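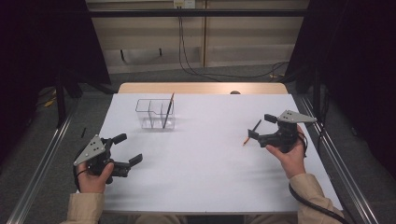 *Fig. 1. Divided desk organizer in clear plastic, with one pen.*

## Unit 4: Sorting and storing small items

Notes for the April session. Bring these with you, along with the inventory sheet from Unit 3. Instructor: Chutima Klinhom. The section on labels was written by Hamidreza Bagheri and is used here with small changes.

### 4.1 What counts as a small item

For this course a small item is anything that fits in a closed hand and is used at a desk, a counter or a workbench. Pens, clips, keys, fuses, stamps, batteries and spare buttons all qualify. Paper does not. Paper is covered in Unit 6.

Small items cause trouble out of proportion to their cost. In the Tedov stockroom exercise you worked from a list of 701 items, and 422 of them had no fixed place. Most of those were cheap. The time spent looking for them was the real expense, and it did not show up in any budget line.

### 4.2 Fixed place and open place

A **fixed place** holds one kind of item and nothing else. When it is empty, you can tell at once that something needs to be reordered.

An **open place** holds whatever is put in it. A kitchen junk drawer is an open place. So is the tray by the front door.

Every office needs at least one open place. The usual mistake is to have too many of them. If a room has more than one open place per person, people stop checking the fixed places first.

### 4.3 Choosing a container

Go in this order:

1. Lay out the items and group them by when they are used.
2. Measure the longest item in each group.
3. Decide whether the container will stay put or be carried.
4. Only then pick the container.

Most people start at step 4. They buy a set of boxes and fit the items to the boxes, and long items end up lying across the top.

Clear sides let you check stock without opening or lifting anything. They also show dust and clutter, so some shop owners prefer solid colors where customers can see the shelf. Both are acceptable. Do not mix the two on one shelf.

Compartments should be a little larger than the group they hold. Leave room for two fingers. A compartment that has to be tipped out to reach the last item is too deep or too narrow.

### 4.4 Labels (Bagheri)

Label the place, not the container, whenever the container can be moved. If a bin goes to another room, the shelf label still says what is missing.

Use the word people say out loud. At Dirkis the label read "fasteners, wire, small" and staff kept asking where the paper clips were. Changing the label to "paper clips" ended the questions.

Keep labels to three words or fewer. Print in one size. Handwritten labels are fine if one person writes all of them.

### 4.5 Review and restocking

Set a low mark for each fixed place. The low mark is the amount that will last until the next delivery. Sharifi orders pens in boxes of 80 and sets the low mark at one unopened box. Their clip order is monthly, so the low mark is higher.

Check open places more often than fixed ones. Once a month is enough for a small office. Anything that has turned up in the open place at two checks in a row should be given a fixed place or thrown out.

### 4.6 Homework

- Pick one drawer at home or at work. Write down what is in it before you move anything.
- Sort the contents by when they are used. Note any item you could not place.
- Draw a plan of the drawer from above, with the length of the longest item in each group.
- Read the Litance case, pages 80 to 105. Skip the section on shelving.

Hand in the list and the plan together. Sketches in pencil are fine. Late work goes in the tray outside the office by 5 p.m.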